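Moulin hand-crank food mill review: three months of soup, sauce and applesauce

I bought the Moulin food mill in March after my old one finally lost its handle. The old one was my aunt's and had a single fixed plate, so I had no idea how much the newer ones had changed. I have used the Moulin two or three times a week and I think I know it well enough now to say who should buy one and who should keep using a blender.

What you get

The mill is a stainless steel bowl with a crank, a spring-loaded blade and 4 plates, from fine to very coarse. There are three folding feet that hook over the rim of a pot or mixing bowl. I paid 90 dollars at a kitchen shop, and I have seen the same one online for a bit less. The smaller version, the Plodell, comes from the same maker and has a plastic bowl and two plates. My neighbor Fiona Semple has that one and we traded for a week so I could compare.

The instructions are one folded sheet, mostly drawings. The drawing for seating the blade is wrong, or at least I read it wrong, and my first batch of tomatoes went around and around without going down. The curved side of the blade has to push the food toward the plate when you turn clockwise. If the food rides up on top of the blade, take it out and flip it.

Tomato sauce

This is what I bought it for. I cut the tomatoes in half, cook them with an onion until everything is soft, then put the whole lot through the medium plate. The skins and most of the seeds stay behind. A big pot takes me under ten minutes of cranking, with one stop to scrape the skins off the plate. I turn the crank backward a few times when it gets stiff and that usually clears it.
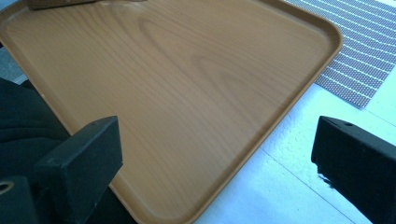
With the fine plate the sauce comes out smoother, but it takes twice as long and my arm knows it. A few very small seeds still get through. For pizza I use fine, for pasta I don't bother.

One thing I did not expect is the color. Sauce from the blender always goes a bit pink from the air that gets whipped in. Sauce from the mill stays red. It tastes less bitter too, which I put down to the seeds not being chopped up.

Mashed potatoes

Very good. Boil the potatoes, drain them well, let them steam in the colander for a couple of minutes, and put them through the medium plate while they are hot. Add the butter first and warm milk after. They come out light, with no lumps and no glue. You can leave the skins on if you like, as most of them get left in the bowl, but I found it easier to peel. The skins collect under the blade and you lose some potato with them.

The Plodell did this job nearly as well. Where it fell behind was on anything stiff. The plastic bowl bends a little when you lean on the crank, and chickpeas were hard work.

Soups and beans

Cooked carrots, squash and leeks are no trouble. Lentil soup on the coarse plate has a nice rough texture I could never get from a stick blender. Split pea soup went through so fast that I had to start ladling in smaller amounts.

Chickpeas need to be very soft. I cooked mine from dry for longer than usual and got a good hummus base with the skins removed. Straight from a can they are too firm, and I would use a food processor for those. Celery is bad. The strings wrap around the blade post and you have to pick them out with your fingers.

Applesauce

I quarter the apples and cook them with the peel and core still in, and the coarse plate catches all of it. The peels give the sauce a light pink color if the apples are red. My cousin Quentin Lecomte makes his with the Skilelora electric strainer that clamps to a counter, and he gets through a whole crate in an afternoon. If you put up fruit in that kind of quantity, get the electric one. For a few jars the hand crank is fine and it takes up far less cupboard space.

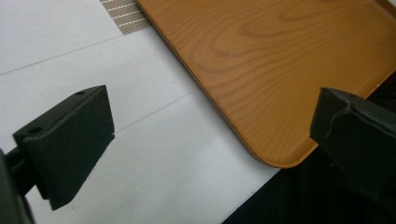

Cleaning

Everything comes apart with one push of the spring and a turn, and the maker says all of it can go in the dishwasher. I wash mine by hand. The plates need a brush, and they need it right away, because dried potato starch sets hard in the holes. Soaking overnight works if you forget. The blade rinses clean in seconds. I dry the spring with a towel and leave the parts out on the rack until morning.

Count on one bowl, one pot and the mill to wash. That is about the same as a blender, and the mill has nothing sharp in it.

Things I don't like

The feet. Two of the three hook on firmly, and the third has a bit of play, so on a narrow pot the mill shifts as you turn. On a wide mixing bowl it sits well. A damp cloth under the bowl helps.

The knob on the crank is small. Fiona has arthritis in her right hand and could not use mine for longer than a minute or two, though she manages her Plodell, which has a fatter knob. I don't understand why the more expensive one got the worse handle.

There is also nowhere to store the extra plates. They nest inside the bowl but they rattle – I keep them in a bread bag in the same drawer as the pie tins.

Should you buy it?

If you make tomato sauce or mashed potatoes often, yes. It does both better than anything else I own and there is no motor to burn out. If you mostly want smooth soup, a stick blender is cheaper and quicker. If you only make applesauce once a year, the Plodell will do, and it cost Fiona 29 dollars.

I would give the Moulin four stars out of five. Fix the knob and the loose foot and I would give it the other one. Replacement plates are sold separately, and I have already ordered a second fine one.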